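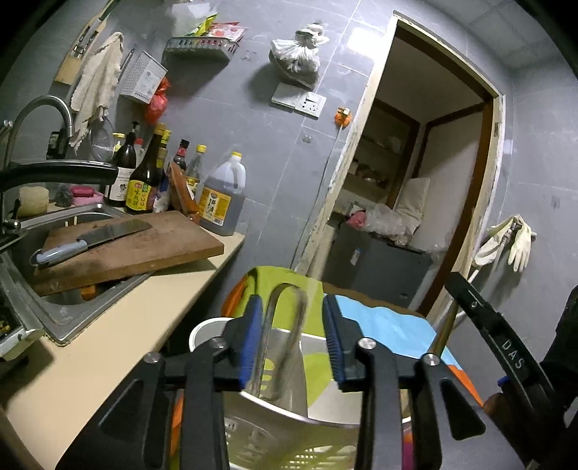 Week 4 notes - When the grip lets go
Godelieve Claeys, Automation Safety, Dramdale campus

Okay, so this week is my favourite fault of the whole course, and it's one I helped cause! We were doing kitchen pickups with hand-held grippers, the kind with ribbed pads on the jaws, and run 441 dropped a set of metal tongs. Then run 442 dropped them too (I blamed the operator, who was me).

The log showed the jaws reporting "closed" 17 milliseconds before the pads had any real load on them. One of the pivot screws had backed out a little, so the linkage had play in it and the encoder was reading the slop as travel. The software, Flundier in our case, believed it and told us we had a good grip.

Dropped tongs are a nuisance. Now think about a kitchen bench with a cleaver lying on the board across the sink, and you'll see why I got grumpy about it.

What I'd like you to take into the lab:
- Wiggle both jaws by hand before you start. If you feel play, tag it out.
- Knives go away first, even if you're not picking them up.
- "Closed" is a position. It doesn't tell you there's force on the object.

Read the Declercq fault sheet, page 27, before the lab and bring your own screwdriver - ours keep wandering off.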